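Lusholm Reuse Workshop
Bench safety checklist, desktop towers
August round, with comments

Area: computer bench, Flurcombe site
Items checked: 6
Passed: 2
Passed with a comment: 3
Failed: 1

1. Mains lead removed before the side panel comes off
PASS WITH COMMENT
The log has a tick in every row, all in the same pen and at the same slant. I have seen logs filled in at the end of a shift before and they look a lot like this one. The tick should go in when the lead comes out. I also asked for the lead to be hung on the hook by the bench, where anyone can see it. I was told this already happens. The hook had a coat on it.

2. Case stable and working surface clear
PASS
Towers are to be laid flat on their side, open side up, with the feet of the case away from the edge of the bench. Nothing to add, except that the old sheet still says "on the mat" and the mat went to Kesholm last year. Please correct the sheet.

3. Static protection
FAIL
The wrist strap tester gave a pass with no strap plugged into it. I tried it twice. So every pass on the log for this item, all 86 of them, tells us nothing at all. The straps may be fine. We don't know, and I would not sign for them. The bench is bare ribbed aluminum, and the sheet says this makes it "static safe." Metal on its own does no such thing unless it is properly bonded to ground, and I want to see the reading written down, with a time next to it.

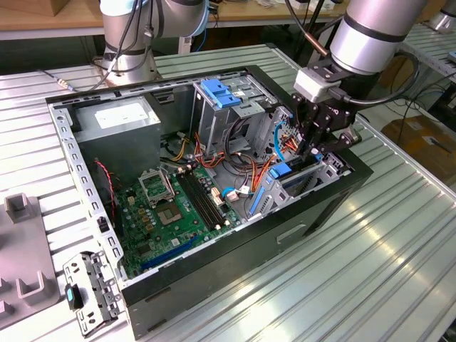

4. Wiring inside the case
PASS WITH COMMENT
Loose supply wires across the middle of a chassis are the usual way a plug gets pulled sideways out of a drive, or a finger gets dragged along a metal edge. The guidance is to move the bundle aside before touching the drive cage. Fair enough, but it doesn't say where to, and in a small tower there is not much of a "where." Pull on the plug, never on the wires. Old connectors can be very tight and I would sooner see a stuck one left for a second look.

5. CPU socket and memory slots
PASS WITH COMMENT
An empty socket should be closed and capped if the board is going to sit. The sheet allows it to stay open "briefly." Briefly is not a time. Put a number on it or strike the word. The same goes for the line about dust, which asks for the board to be "clean enough."

6. Power supply left sealed
PASS
No power supply is opened at this bench for any reason. I asked three different ways and got the same answer each time, so I believe it. The warning card on the wall is faded and should be printed again.

General comments

The Boateng audit gave this area full marks and quotes 1,144 units handled without an incident. I would like to know what was counted as an incident. The first aid book shows cut fingers, and sheet-metal cases cut fingers. Either those go in the figure or the figure comes off the poster.

Action needed before the next round: replace the strap tester, check every strap on the new one, write down the bench ground reading. Item 3 stays failed until I have seen all of it done – a note saying it was done will not be accepted.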